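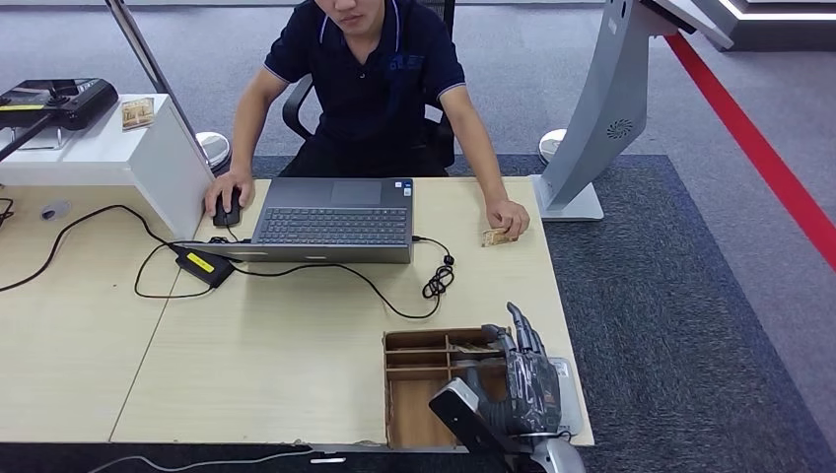 Clearing a desk and keeping it clear

Take everything off the top before you wipe it. Going around the lamp and the pencil cup leaves a ring of dust that turns gummy by August.

For a finished wood desk, use a damp cotton cloth with one drop of dish soap, then a dry cloth right behind it. Wipe with the grain. Skip vinegar on anything with a wax finish — it dulls the shine and you will be waxing again by spring.

White cup rings usually sit in the finish and not in the wood. Lay a clean dish towel over the mark and press with a warm iron, no steam, for 7 seconds. Lift, look, and repeat if the ring is still there. Dark rings have gone deeper and need sanding.

Sticky label residue comes off with a little cooking oil. Leave it on for 20 minutes, rub with a fingertip, then wash with soap.

Cords

Wind spare length into a loose coil and tie it with a strip of hook-and-loop tape. Tight bends near the plug are where cords fail. Keep power bricks out in the open, away from papers, as they give off heat.

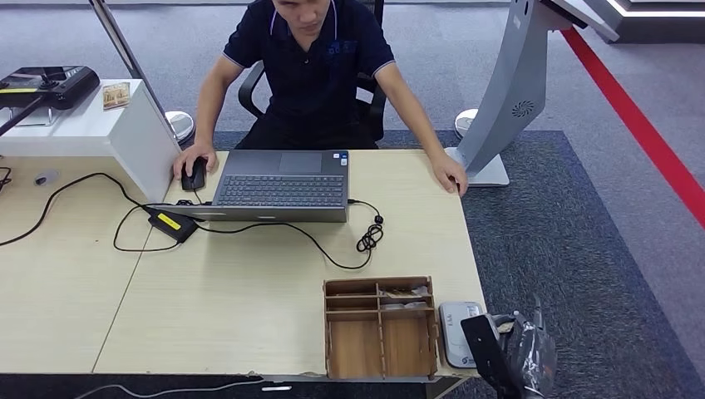
Laptop in the middle, mouse beside it, extra cable coiled on the desk.

Drawers

A drawer that sticks in July will often run fine in January, so don't plane it in summer. Rub the runners with a candle stub first. If that fails, sand the high spots with 60 grit and wax them again.

Crumbs in a keyboard: shut the laptop down, tip it on its side and tap gently. A soft paintbrush gets what's left.

Monthly: wipe the mouse, empty the wastebasket, throw out dead pens.

More from the Rillmont household pages: Screens and glass — Chair casters — Lamp shades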